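출력 폐기물 줄이기 프로젝트 Drelter 결과 보고서
Villanueva관 공용 제작실의 플라스틱 폐기물 발생 원인과 분리 수거 방안
제출일 2023년 12월 1일

요약

본 프로젝트는 Villanueva관 공용 제작실에서 3D 프린터를 쓸 때 나오는 플라스틱 폐기물의 양과 종류를 조사하고, 이를 줄이거나 다시 쓸 수 있는 방법을 찾기 위해 진행하였다. 한 학기 동안 폐기물을 종류별로 모아 무게를 재고, 출력 기록지를 받아 실패 원인을 정리하였다. 수거한 폐기물의 총량은 3,391g이고 회수한 기록지는 91장이다. 폐기물 중 가장 큰 비중을 차지한 것은 실패한 출력물이 아니라 지지대(서포트)였다. 이는 조사 전에 세운 가설과 다른 결과이다. 이에 따라 출력 전 방향 점검표, 재질별 수거함, 초기 적층 확인 규칙을 제안한다.

1. 프로젝트를 시작한 이유

Villanueva관 공용 제작실은 올해 4월부터 전공과 관계없이 모든 재학생에게 개방되었다. 그 전에는 담당 수업을 듣는 학생만 쓸 수 있었다. 개방 이후 이용자가 늘면서 제작실 쓰레기통이 자주 넘쳤고, 출력물 조각이 일반 쓰레기와 섞여 나가는 일이 많았다. 분리수거장에서도 문제가 있었다. 출력물에는 재질 표시가 없어서 플라스틱류로 내놓아도 다시 종량제 봉투로 옮겨지곤 했다.

우리 팀은 환경과 재료 수업의 기말 과제로 이 문제를 골랐다. 처음에는 출력물을 녹여 필라멘트로 다시 만드는 것을 목표로 잡았으나, 장비를 구할 수 없었고 안전 문제도 있어 중간에 방향을 바꾸었다. 바꾼 뒤의 목표는 폐기물이 어디서 얼마나 나오는지 먼저 확인하고, 학생이 바로 할 수 있는 대책을 내는 것이다.

연구 질문은 다음과 같다.
가. 제작실 폐기물은 어떤 종류로 나뉘고, 그중 무엇이 가장 많은가.
나. 출력 실패는 주로 어떤 단계에서 생기는가.
다. 이용자는 폐기물을 버릴 때 재질을 구분할 수 있는가.

2. 배경 조사

2.1 적층 출력과 폐기물

제작실에 있는 프린터는 모두 필라멘트를 녹여 한 층씩 쌓는 방식이다. 절삭 가공에 비하면 버리는 재료가 적은 편이라고 알려져 있지만, 폐기물이 전혀 나오지 않는 것은 아니다. 배경 조사에서 확인한 폐기물의 종류는 크게 네 가지이다.

첫째는 지지대이다. 공중에 떠 있는 부분을 받치기 위해 같이 출력한 뒤 떼어 내는 구조물을 말한다. 둘째는 바닥 보조층이다. 출력물이 바닥판에 잘 붙도록 둘레나 밑면에 추가하는 얇은 층으로, 브림과 래프트가 여기에 속한다. 셋째는 실패한 출력물이다. 도중에 바닥에서 떨어지거나 층이 밀리거나 노즐이 막혀 쓸 수 없게 된 것이다. 넷째는 색이나 재질을 바꿀 때 노즐에서 뽑아 버리는 퍼지 찌꺼기와 필라멘트 끝의 자투리이다.

완성된 뒤에 버려지는 물건도 있다. 시험 삼아 뽑은 시제품, 수업이 끝나고 찾아가지 않은 과제물이 그렇다. 이것은 앞의 네 가지와 성격이 달라 본 조사에서는 따로 분류하였다.

2.2 재질

제작실에서 쓰는 재질은 대부분 PLA이고, 일부 이용자가 PETG를 쓴다. ABS는 냄새와 환기 문제로 사용이 금지되어 있다.

PLA는 옥수수 같은 식물 원료로 만들며 생분해성 플라스틱으로 소개되는 경우가 많다. 하지만 분해되려면 온도와 습도를 높게 유지하는 산업용 퇴비화 시설이 필요하고, 화분 흙이나 야산에 묻어서는 짧은 기간에 분해되기 어렵다. 조사 전에는 팀원들도 이 점을 잘 몰랐다. 설문에 앞서 만난 이용자 중에도 PLA는 땅에 버려도 된다고 생각하는 사람이 있었다.

PETG는 음료수병에 쓰이는 PET와 이름이 비슷하지만 성질이 같지 않아 PET병 재활용에 섞이면 품질을 떨어뜨릴 수 있다. PLA 역시 PET와 섞이면 문제가 된다. 그래서 두 재질은 서로 나누어 모아야 하고, 일반 플라스틱류와도 구분하는 것이 좋다.

2.3 다른 곳의 사례

가까운 메이커스페이스인 Gridedholm 공방을 방문하여 폐기물 처리 방법을 물어보았다. 이 공방은 PLA만 쓰게 하고, 흰색과 그 밖의 색으로 수거함을 나누어 두었다. 흰색만 따로 모으는 이유는 다시 가공했을 때 색을 입히기 쉽기 때문이라고 한다. 모은 것은 판재로 눌러 명패나 열쇠고리 재료로 쓴다. 단, 판재 작업은 담당 직원만 하고 이용자에게는 개방하지 않는다.

우리 학교 제작실은 환기 설비가 작아 판재 작업을 그대로 가져오기는 어렵다고 판단하였다. 색을 나누어 모으는 방식은 비용이 거의 들지 않으므로 참고하기로 하였다.

3. 조사 방법

3.1 무게 측정

제작실에는 두 개의 작업 공간이 있고, 양쪽 모두에 수거 상자를 놓았다. 상자는 안을 칸막이로 나누어 지지대, 바닥 보조층, 실패 출력물, 퍼지 및 자투리, 시제품으로 구분하였다. 이용자가 직접 분류해 넣고, 팀원이 매주 마지막 운영일에 상자를 비우면서 잘못 들어간 것을 다시 옮겼다. 무게는 Zotell 전자저울로 쟀다. 저울은 그램 단위까지 표시되며, 매번 빈 그릇을 올린 뒤 영점을 맞추었다.

테이프, 종이, 접착제가 많이 묻은 조각은 제외하였다. 다만 접착제가 조금 묻은 정도는 떼어 내기 어려워 그대로 쟀다. 무게에 약간의 오차가 있을 수 있다.

3.2 출력 기록지

프린터 옆에 기록지를 두고 출력이 끝난 뒤 작성하도록 부탁하였다. 적는 항목은 출력 목적, 재질, 예상 사용량, 지지대 사용 여부, 성공 여부, 실패했다면 몇 층쯤에서 어떤 모습으로 실패했는지이다. 이름과 학번은 받지 않았다.

제작실 규정상 한 사람이 한 번에 쓸 수 있는 무료 필라멘트는 최대 300g이다. 이 때문에 큰 물건은 여러 번에 나누어 출력하는 경우가 있는데, 이때는 출력할 때마다 한 장씩 쓰게 하였다.

3.3 재질 구분 실험

이용자에게 PLA 조각과 PETG 조각을 보여 주고 어느 쪽인지 고르게 하였다. 색은 모두 흰색으로 맞추었다. 만져 보거나 구부려 보는 것은 허용하고, 열을 가하는 것은 금지하였다. 제작실에 온 사람에게 그때그때 부탁한 것이라 참가자가 고르게 뽑혔다고 볼 수는 없다.

4. 조사 결과

4.1 폐기물의 종류

조사 기간에 모은 폐기물은 모두 3,391g이었다. 무게가 많은 순서는 지지대, 실패 출력물, 시제품, 바닥 보조층, 퍼지 및 자투리였다. 우리는 실패 출력물이 가장 많을 것으로 예상하였으나 지지대가 더 무거웠고, 이 순서는 중간 점검 때와 최종 집계 때가 같았다.

지지대가 많은 이유를 알기 위해 기록지와 상자 안의 조각을 비교해 보았다. 출력 방향만 바꾸어도 지지대가 필요 없었을 것으로 보이는 조각이 여럿 있었다. 예를 들어 ㄱ자 모양 선반 받침은 옆으로 눕히면 지지대 없이 뽑을 수 있는데, 세워서 출력하여 안쪽 전체가 지지대로 채워져 있었다. 슬라이서 프로그램에서 지지대를 자동으로 켜 둔 채 그대로 출력한 경우도 많았다. 공용 컴퓨터의 기본 설정이 그렇게 되어 있었기 때문이다.

바닥 보조층은 무게로는 적었지만 부피가 컸다. 얇고 넓어서 상자를 빨리 채웠고, 이용자는 이것 때문에 쓰레기가 많다고 느끼는 듯했다. 무게만 재서는 이런 점이 드러나지 않는다. 다음에 조사한다면 부피도 같이 기록하는 것이 좋겠다.

4.2 출력의 목적

기록지는 91장을 회수하였다. 출력 목적은 수업 과제가 가장 많았고, 동아리 활동, 개인 생활용품, 선물이 뒤를 이었다. 수업 과제는 마감 직전에 몰렸는데, 이 시기에는 실패 출력물의 양도 늘었다. 여러 사람이 차례를 기다리다 보니 바닥판을 닦지 않고 바로 다음 출력을 시작하는 일이 잦았다고 운영 조교가 설명하였다.

부품을 여러 개로 나누어 조립하는 과제에서는 같은 부품을 두세 번 다시 뽑는 경우가 많았다. 나사 구멍의 지름이나 끼워 맞추는 부분의 간격이 맞지 않아서이다. 이런 부품은 출력 자체로는 성공이므로 실패 출력물이 아닌 시제품 칸에 들어갔다. 구멍과 끼움 부분만 잘라 작게 먼저 뽑아 보면 재료를 아낄 수 있다. 기록지를 보면 이 방법을 쓴 사람은 적었다.
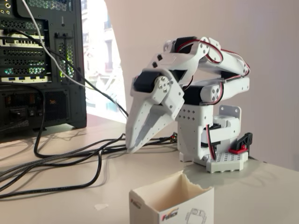
4.3 실패가 생기는 단계

실패 기록을 초기, 중기, 후기로 나누어 보니 초기 실패가 가장 잦았다. 초기 실패는 첫 층이 바닥판에 붙지 않고 노즐에 끌려다니는 형태였다. 손으로 바닥판을 만져 기름기가 남았거나, 바닥 높이를 맞추지 않은 것이 주요 원인으로 적혀 있었다.

중기 실패는 층 밀림과 필라멘트 엉킴이 많았다. 필라멘트 엉킴은 이전 이용자가 끝을 고정하지 않고 롤을 걸어 둔 것과 관련이 있다. 후기 실패는 드물었지만 한 번 일어나면 버리는 양이 많았다. 높고 가는 물건이 거의 끝나 갈 때 넘어진 경우가 대표적이다.

횟수로 보면 초기 실패가 많고, 한 번당 무게로 보면 후기 실패가 크다. 초기 실패도 이용자가 자리를 비우면 그대로 진행되어 실 뭉치가 크게 쌓인다. 수거함에서 나온 실 뭉치 가운데에는 밤새 출력된 것으로 추정되는 것도 있었다.

4.4 재질 구분

실험 참가자 대부분은 두 조각을 확실히 구분하지 못했다. 정답을 고른 사람도 이유를 물으면 느낌으로 골랐다고 답한 경우가 많았다. 구부렸을 때 PETG 쪽이 더 잘 휜다고 설명한 참가자가 있었으나, 얇은 조각에서는 차이를 느끼기 어려웠다. 버리는 시점에 눈과 손으로 재질을 나누게 하는 방식은 실제로 운영하기 힘들다고 보았다.

5. 시범 적용

결과를 바탕으로 학기 후반에 세 가지를 시범 적용하였다.

5.1 출력 전 점검표

공용 컴퓨터 모니터 아래에 점검표를 붙였다. 내용은 다음과 같다.

- 물건을 돌려 보았는가. 가장 넓은 면이 바닥에 있는가.
- 지지대를 껐을 때도 출력할 수 있는 모양인가.
- 끼우는 부분이나 구멍이 있으면 그 부분만 먼저 뽑아 보았는가.
- 속 채움을 기본값보다 높일 이유가 있는가.
- 바닥판을 닦았는가.

처음에는 항목을 더 길게 적었으나 읽지 않는 사람이 많아 줄였다. 운영 조교의 동의를 얻어 공용 컴퓨터의 지지대 자동 설정도 껐다. 설정을 끈 뒤 지지대가 꼭 필요한 물건을 지지대 없이 뽑아 실패했다는 기록이 들어와서, 지지대가 필요한 모양을 그림으로 그려 점검표 옆에 추가하였다.

5.2 재질별 수거함

재질을 버릴 때 구분하게 하지 않고, 프린터별로 쓸 수 있는 재질을 정하였다. PETG는 창가 쪽 프린터에서만 쓰고 나머지는 PLA 전용으로 하였다. 수거함도 프린터 옆에 각각 두어 가까운 곳에 버리면 재질이 나뉘도록 했다. PLA 수거함은 Gridedholm 공방의 방식을 참고하여 흰색과 유색으로 한 번 더 나누었다.

흰색 함에는 유색 조각이 가끔 섞였고, 회색이나 투명한 조각을 어디에 넣어야 하는지 묻는 사람이 있었다. 흰색 함에 견본 조각을 붙이고 "이 색만"이라고 쓴 뒤에는 질문이 줄었다.

5.3 첫 층 확인

출력을 시작한 사람은 첫 층이 끝날 때까지 자리를 지키도록 안내하였다. 강제할 방법이 없어 안내문만 붙였다. 기록지에 첫 층 확인란을 추가했지만 빈칸으로 낸 경우가 있어 효과를 정확히 판단하지 못했다.

6. 논의

시범 적용 뒤 지지대의 주간 무게는 이전보다 줄었다. 그러나 이것을 전부 점검표의 효과라고 할 수는 없다. 학기 후반에는 출력 과제가 끝난 수업이 있었고, 설정을 바꾼 시기와 점검표를 붙인 시기가 겹쳤다. 두 가지 중 어느 쪽이 더 영향을 주었는지 알려면 하나씩 따로 적용해야 했다. 일정 때문에 그렇게 하지 못한 것이 이번 조사의 가장 큰 한계이다.

기록지에도 빠진 것이 있다. 바쁜 시기에는 기록지를 쓰지 않고 나간 이용자가 있었고, 실패한 사람은 쓰기를 꺼렸을 가능성도 있다. 실제 실패는 기록보다 많을 것으로 본다. 수거함에서 나온 실패 출력물 중에는 해당하는 기록지를 찾을 수 없는 것도 있었다.

모은 폐기물을 어떻게 쓸 것인지도 아직 해결되지 않았다. 양이 적어 수거 업체에 맡기기 어렵고, 학교 안에서 녹이는 것은 환기와 화상 위험 때문에 허가를 받지 못했다. 현재는 흰색 PLA만 Gridedholm 공방에 전달하기로 이야기가 되어 있고, 유색 PLA와 PETG는 제작실 창고에 보관하고 있다. 지지대 조각 일부는 미술 수업의 콜라주 재료로 나누어 주었는데, 모서리가 날카로워 장갑이 필요하다는 의견을 받았다.

시제품을 폐기물로 볼 것인지에 대해서는 팀 안에서 의견이 갈렸다. 설계를 고치려면 뽑아 보는 과정이 필요하므로 줄여야 할 대상이 아니라는 의견과, 부분 출력으로 확인할 수 있는 것은 줄여야 한다는 의견이 있었다. 보고서에서는 시제품을 총량에 포함하되 대책은 부분 출력 안내로 한정하였다.

7. 제안

제작실 운영 부서에 다음 사항을 제안한다.

가. 공용 컴퓨터의 지지대 자동 설정을 꺼 둔 상태로 유지하고, 프로그램을 업데이트한 뒤에는 설정이 돌아오지 않았는지 확인한다.
나. 프린터별 재질 지정을 다음 학기에도 유지한다.
다. 과제 마감이 몰리는 주에는 바닥판 닦는 천과 알코올을 프린터마다 따로 둔다.
라. 처음 이용하는 학생의 안전 교육에 출력 방향 잡는 법을 넣는다.
마. 무료 필라멘트 한도를 계산할 때 지지대 무게를 같이 보여 주어 이용자가 버리는 양을 알 수 있게 한다.

마 항목은 슬라이서에서 지지대 사용량을 따로 볼 수 있으므로 새 프로그램 없이도 가능하다. 다만 이용자가 직접 숫자를 옮겨 적어야 해서 번거롭다.

8. 진행하면서 어려웠던 점

수거 상자의 칸막이를 처음에 골판지로 만들었는데, 지지대 조각이 틈으로 빠져 다른 칸에 섞였다. 두 번째 주에 아래쪽을 테이프로 막았다. 첫 주 자료는 팀원이 모두 쏟아 다시 분류한 뒤에 사용하였다.

분류 기준도 중간에 한 번 고쳤다. 지지대가 붙은 채로 버려진 실패 출력물을 어느 쪽으로 볼지 정하지 않고 시작했기 때문이다. 손으로 떼어지는 것은 나누어 재고, 떼어지지 않는 것은 전부 실패 출력물로 세기로 하였다. 기준을 바꾸기 전 자료는 보관해 둔 조각을 다시 재서 맞추었다.

저울을 다른 수업과 같이 썼기 때문에 측정 시간을 맞추는 일도 쉽지 않았다. 측정이 다음 주로 밀린 때에는 상자에 날짜를 적은 봉투를 넣어 내용물이 섞이지 않게 했다.

9. 남은 일정

방학 중에는 수거함을 비우는 사람이 없으므로 종강 후 상자를 걷고 개강 전에 다시 설치한다. 점검표 원본과 기록지 양식은 제작실 공용 폴더의 Drelter 폴더에 올려 두었다. 주간 무게 기록표도 같은 폴더에 있으며, 첫 주 항목에는 재분류한 값과 원래 값이 같이 적혀 있다. 다음 학기 수강생이 이어서 조사할 경우 지지대 설정과 점검표의 효과를 나누어 확인해 주기를 바란다.

부록 가. 기록지 항목

출력 목적 / 재질 / 색 / 슬라이서 예상 사용량 / 지지대 사용 여부 / 바닥 보조층 사용 여부 / 첫 층 확인 여부(후반 추가) / 성공 또는 실패 / 실패 단계와 모습 / 다시 출력할 계획 / 기타 의견

부록 나. 기타 의견란에 적힌 내용 중 일부

"스크래퍼가 하나뿐이라 기다려야 합니다."
"흰색이 늘 먼저 떨어져요."
"지지대가 안 떨어져서 결국 물건까지 부러짐."
"옆으로 눕혀서 다시 뽑았더니 시간이 훨씬 짧았습니다."
"수거함이 문 앞에 있으면 좋겠어요. 나갈 때 버리게."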